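Trisbridge Robotics Teaching Laboratory
Course Handout: Good Practice in Cloth Handling with Two Arms

Scope

This handout sets out the rules for the garment folding exercise. It applies to every student who operates the arms or sits at the table while they are powered. The general safety sheet remains in force. Where the two differ, follow the stricter rule.

1. Before the arms are enabled

The operator confirms that the emergency stop is within reach and tests it once. Cables on the table must lie outside the reach of both hands. Personal items are kept off the work area, and any laptop used to run the session stays to one side with its screen turned toward the operator.

Only one garment may be on the table at a time. It should contrast with the tabletop, as a lime-green garment does on white.

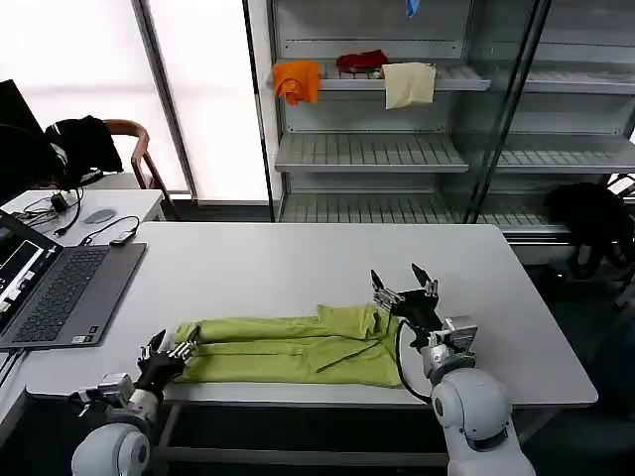 2. During the fold

Keep approach speed low until the fingertips reach the cloth. Grip the fabric by its folded edge where possible, and do not press down on the table to gain a better hold. If a finger catches in a layer, stop the motion, open the hand and back away along the path of approach. Do not pull sideways.

Pants and other long garments are folded lengthwise first. The layers should run parallel, and the end nearest the laptop should be brought square before the next step begins. A loose flap at the far end may be left in place and recorded in the log as a minor fault.

Between folds, hold the gripper clear of the garment or directly in front of it with the fingers apart. Anyone seated near the table keeps both hands off it until the operator has called the pause aloud. 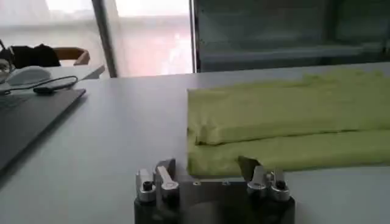 Pullia asked whether the spoken pause is still needed when the operator is working alone, given that the software already shows a paused state. The rule stands in both cases. The display reports what the controller has been told to do, and a person entering the room cannot be expected to read it.

3. Between trials

Up to 40 trials may be run in one session, with a break after the first half. After each trial the garment is removed, shaken out and inspected for pulled threads. The table is then wiped if lint has collected on it. Return both grippers to the open position before a new garment is set down. 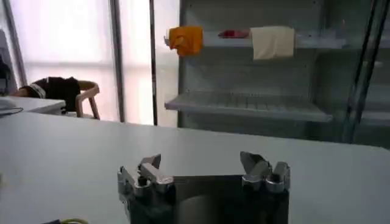
A trial that was interrupted is counted as a failed trial and is not repeated under the same number. Students who change the grip force must write down the old value as well as the new one. Groups using the Cuervo log sheet enter both in the remarks column.

Spare cloths may be kept on the shelving behind the table, where the arms cannot reach them.
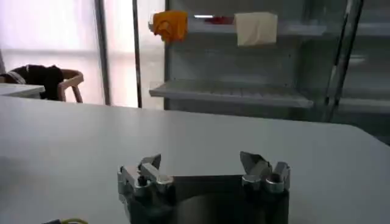
4. Closing the session

Open both hands fully, move the arms to the rest position and disable the motors. Check the fingertips for threads. Completed logs are due in the Clerham folder by Friday. Reports of contact between an arm and a person are made at once and do not wait for the log.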